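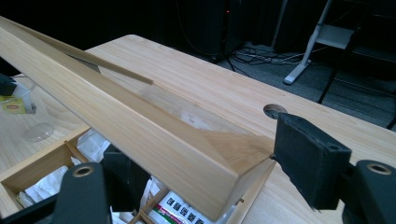 Bit-na Seok thinks a lid on a drawer box is wasted effort, you take it off once and it lives behind the printer forever. She told me this before I'd even finished my coffee. Fine. Thread about desk stuff, because I've been home long enough to have opinions.

Bit-na is wrong about lids btw. Long narrow box + sliding lid = the one thing on my desk that doesn't collect crumbs. Open top trays are crumb farms. I will die on this hill

Bamboo one, pale, squared ends, a shallow channel inside. Lid is a thin flat strip and it's darker than the box, more of a gold color. Used to bug me. Doesn't now. If you want it all to match buy metal.

What goes in a long narrow box: pencils, chopsticks, knitting needles, the good ruler, paintbrushes once they're DRY. What doesn't: scissors. Ask me how I know. Handles too fat, lid rides up, you force it, you get a splinter at 11 pm

Somebody asked about sticky lids. Candle. Plain white candle stub, rub it along both edges of the lid, run it back and forth a bunch, wipe off the extra. No oil. Oil smells like old salad by October and gets on your paper

Also don't sand the groove more than a hair. I got carried away with one and now the lid falls out if you so much as look at it. That one holds rubber bands and lives flat in a drawer forever

Ok the organizer tray. Open kind, light wood, divider walls. Mine got to the point where every compartment was "misc." Paper clips and a dead battery and one earring in the same slot. So I dumped the whole thing out on a towel

Pro tip use the towel. Things roll. I lost a watch screw last year on a bare table and never saw it agian

Sorting rule I stole from my old job at Rowlands (stationery counter, two years, still fold paper bags in my sleep): sort by how often your hand goes for it. Forget category. Pens and tape can share if you grab them together all day

Stuff I use every day goes in the front compartments. Stuff I use when something breaks goes in back. Stuff I haven't touched since we moved to Wisilton goes in a bag by the door and we'll see who blinks first

Pens. I tested every one of them on the back of an envelope. 52 pens. 40 worked. I do not need 40 working pens, I have one hand for writing and I mostly type

Kept a handful. Rest in a big envelope for the school whenever the school opens up again. If you're in the neighborhood and need pens, say so, I'll leave them on the step

Reply to Bit-na who is STILL going: yes a mug also holds pens. A mug holds them upright so the ink all runs to one end and the cat can knock it over. Flat is better. Cat cannot knock over flat. Cat has tried

Table talk now. Light wood tabletop, cable hole in it. Best feature of the whole table and for two years I had a plant on top of mine. Just. A plant. While the charger cord hung off the side and got caught on the chair

Moved the plant. Ran the cord through. Put a bread bag clip on the cord under the table so it can't slip back down the hole. Cost nothing, took less time than typing this

If your hole has a rim that pops out, take it out and wash it. Hot water, old toothbrush. I'm not going to tell you what was in mine

Cleaning bamboo since two of you asked: damp cloth, go with the grain, dry it right away. Don't soak it. Don't put it in the dishwasher, my aunt in Stornoldale did that and the box came out shaped like a banana

Pencil marks inside come off with a white eraser. Ink doesn't, that's just the box's life now

Where to buy, you keep asking. I don't know!! Mine was a gift. There's a shop called Pliltalau that had something close, longer, lid in the same tone as the body, no idea if they're shipping right now. Check the inside length before you order. Outside length tells you nothing, the end walls eat some of it and your long brushes won't fit

Measure your longest thing first. Then look at boxes. I did it the other way around and own a very nice box that's too short for the ruler

Current setup: box along the back edge of the table, tray in front of my right hand, cord out of the hole, nothing else allowed. It's been since this morning so lets not celebrate

Update, there's a mug on it

Update, the mug is Bit-na's idea of a joke, she talked my kid into it over the phone. It has pens in it. From the school envelope

Anyway candle wax on the lid. If you take one thing from this. Doing the kitchen drawer next, send help, there are so many twist ties

Posted April 17, 2020

Filed under: Home & Desk, Small Fixes, Tidying

We use cookies to remember your settings and see which posts get read. By staying on this page you're okay with that. Manage cookies

Contact | © 2020 All posts belong to their author | Back to top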